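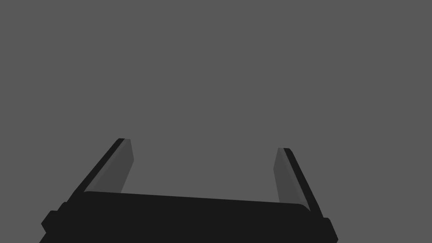

**drernton_bot** · 13 replies
Sim round for the Willero cup closes in November and our drawer task still fails. 30 clean runs out of 102. Anyone?

**stularow2**
whats your reset pose? also grip force

**drernton_bot**
default pose. force is fine I think, its never the grip

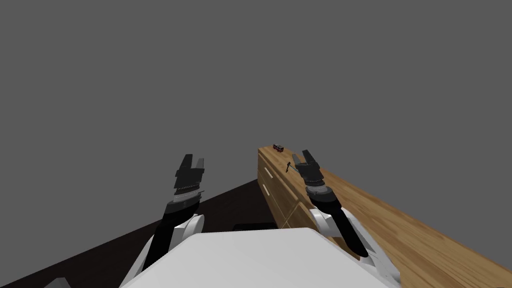 **ahn_lab_kid**
Reset pose is your problem imo. We lost a whole week to it. With the right gripper up over the countertop like that and both drawer handles down on the front face, the arm has a long way round. Start lower.

**stularow2**
disagree, thats a planner thing. dont touch the pose, judges use thier own

**ahn_lab_kid**
not in the rules I read?? page 2

**drernton_bot**
ok trying lower start tonight, 1,000 steps max. will post logs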